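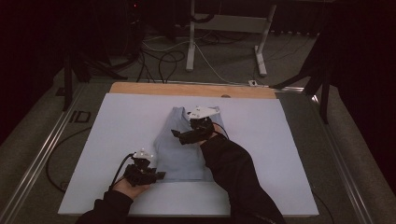 Folding on the white board, light blue-gray sleeveless top.

Home News Visits Members Contact

18 Sep 2026
By Lutfa Hettiarachchi

A visit to the open day at Brirkham

Our small laundry and alterations shop has been a member of the trade circle for eight years, and in this time I have gone to many open days. Most of them are for big machines, washers and dryers which would not pass through our door. So when the invitation came from Brirkham, and the subject was only folding and finishing of small clothes, I wrote my name on the list the same evening.

The building is at the end of a long street behind the Vachon warehouse, and it is not easy to find. I walked past it 2 times. There is a side entrance with a bell, and inside a staircase, and on the first floor a lady gave us tea and a paper with the program. We were 40 visitors, divided in groups, and my group was led by Neville Ackroyd. He worked for many years in a hotel laundry before he came to Brirkham, and he speaks slowly and clearly, for which I was grateful.

The sorting room

We started in the sorting room. Clothes arrive here in bags from Asitz, a company that rents sports and work clothing, and they must be separated by kind before anything else is done. Mr. Ackroyd told us that 1000 pieces go through the room on a normal working day. The sorters have a simple rule that I liked: a piece that you hold for longer than one breath goes to the "ask" shelf, and somebody looks at the shelf before lunch and again before closing. In our shop we have the bad habit to stand with one shirt in the hand and discuss it.

I asked what is on the ask shelf most often. The answer was sleeveless tops. They have no sleeve to tell you quickly the front from the back, the labels are often cut out by the person who wore them, and a vest for a man and a top for a woman can look nearly the same when they are in a pile.

The folding room

For me this was the best part of the day, and I stayed there longer than the program allowed. The garment is put on a large white foam board on top of the table. I had not seen this before. At home I fold on the bare table, and thin fabric slides away from me when I make the second fold. Foam board is also light in weight, so it can be wiped, turned or changed for a new one without effort. I asked about the price and was told that any shop for art supplies or displays will have it, and that the important thing is to take one larger than the biggest garment you fold.

The color matters too. On white, the edge of a light blue-gray top is still easy to see, and any crease in the hem shows as a small shadow. Mr. Ackroyd said they tried a dark board for white clothes, but the lint was too visible and people spent their time cleaning it.

A tank top is laid flat with the neckline and the straps to the far side and the hem near to the person. Then the order of work, as I wrote it down in my notebook:

First, hold the top part near the neckline, so that it stays in place.
Next, take the hem and pull it straight toward you until the bunching is gone.
Smooth from the middle to the sides. Never from one side to the other side, this only moves the crease.
Fold one long side to the middle, and then the other.
Turn the straps down over the body, one beside the other and not crossed.
Bring the hem up to meet them, and then fold once more if the shelf is narrow.

The hem is the difficult place. Thin knitted fabric likes to tuck under itself at the bottom, and if you fold on top of a hidden tuck you press a line into the cloth that the customer will notice. Nearly all the advice we received in this room was about the hem. One hand stays high on the garment, the other works low, and the hand which is high does not move before the low one has finished. I tried it with one of their practice tops. My first result was not beautiful. With the second I did better, but my straps were uneven, and a younger visitor beside me was already making a neat stack!

Somebody from our group asked about folding in the air, how it is done in clothing stores, where you hold the garment against the chest. Mr. Ackroyd said it is fast for a T-shirt and he has nothing against it. For sleeveless pieces he prefers the table, as there is too little fabric at the shoulders to hold properly.

We spoke also about the height of the table. Mine at home is too low, this I know since a long time from my back. At Brirkham they say that the hands should rest on the board when the elbows are only a little bent. It is simple advice, but I measured my own table when I came home, and now it stands on four blocks of wood.

Packing and shelves

After the folding room we went to packing, which was shorter. The folded pieces go into paper sleeves with the size written on the outside. They use a shelf system from Gulomix, with narrow compartments that can be moved up and down. It looked practical, although two of the visitors said the compartments are hard to move when they are full. The price was not on the display and the person who knew it was at lunch.

I was a little disappointed that there was no ironing shown. On the paper it was written "finishing," and for me finishing includes the iron. When I asked, they explained that the rental clothing is mostly knitted and leaves the dryer smooth enough. This is surely true for them. For our customers, with their linen dresses and good shirts, it is another story, and I wrote this on the comment card.

Practical information

The open day is free, but you must register. Wear flat shoes because you stand the whole time. There is a place to hang coats next to the stairs, and it was full when I arrived, so bring a thin jacket which you can keep over the arm. The tea was good. Lunch is not included, and the nearest bakery is a long walk in the direction of the station.

Another open day is planned for November, and that one will be on towels and bed linen. I asked if fitted sheets are in the program, and Mr. Ackroyd laughed and said yes, in the afternoon. I have already put down my name and one for my sister. Members who wish to travel together can tell me at the next meeting, as my car has place for three more persons.

Last updated: 18 Sep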